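3.2 How owners describe fading in black clothing

Folds and creases make the judgment of black cloth harder than it is with a flat sample, and most owners look at their clothes folded, hanging or worn (Figure 2).
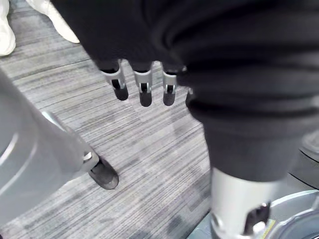 Figure 2. Black fabric with a matte surface and gentle folds and creases. Silver-colored robotic fingers show beneath its lower edge.

The survey was sent to 400 households in Hommont and Dalosmont in April. Each household was asked to pick one black garment that had been washed many times and was still in use, and to answer a set of open questions about it. We left out 98 replies in which the garment was described as navy, charcoal or patterned, or in which the care label could no longer be read. The replies from the two towns were pooled after a first reading showed no clear difference in the words people used.

Owners rarely said that a garment had "faded." The most common words were "gray," "tired," "brown" and "dusty." These words seem to point to different kinds of change. "Brown" was used mostly for cotton trousers and work aprons, often together with a remark about drying outdoors in the sun. "Dusty" was used for knitted items and fleece, and the longer replies suggest that it refers to lint and raised fibers more than to loss of dye. Several owners who wrote "dusty" also wrote that the garment looked better after brushing, and no owner who wrote "brown" said this. "Gray" was used for almost everything and is the least useful of the four.

We then asked where on the garment the change was noticed first. Collars, cuffs, knees and pocket edges came up again and again. Seams were named less often than we expected from the earlier work by Ghiță, in which trained raters found that raised seams lost color well before the surrounding cloth. One likely reason is that owners do not look at seams unless they are mending or ironing. Those who said that they ironed the garment regularly named seams more often, and they also gave longer answers overall.

Washing habits were harder to sort out. Many owners could not say what temperature they used, only the name or position of the program on the machine. We grouped these answers as cool, warm or unknown and did not try to convert them to degrees. Turning the garment inside out was reported often, but a good part of those who reported it added words such as "usually" or "when I remember." We treated these replies as a group of their own. Customers of the Stankevičius laundry in Dalosmont had their clothes washed for them and could only report the service they paid for. Their answers are kept in the description of wear but are not used in the comparison of washing habits.

The question on detergent produced brand names in most replies. Tutero, a liquid sold for dark clothes, was mentioned often in Hommont, where it is stocked in the main grocery store. Owners who used it were more likely to say that they were satisfied with the garment. This cannot be taken as evidence about the product. People who buy a separate detergent for dark clothes may also sort their laundry more carefully, wash at lower temperatures or avoid the dryer, and our questions do not allow these habits to be separated.

All replies were coded by two readers, Emanuel Grecu and Corina Ghiță, working separately from a shared word list. Disagreements were mostly about mixed answers such as "gray-brown at the knees, otherwise fine." In the first round one reader coded such answers by the first color named and the other by the stronger complaint. The rule was changed so that both words were recorded along with the part of the garment they applied to, and the earlier replies were coded again. The word list was closed on 7th June, and replies that arrived later were coded without adding new terms.

The point at which owners stop wearing a black garment outside the home is a separate question. It was asked only of those who had described a visible change, and the answers are given in Section 3.3.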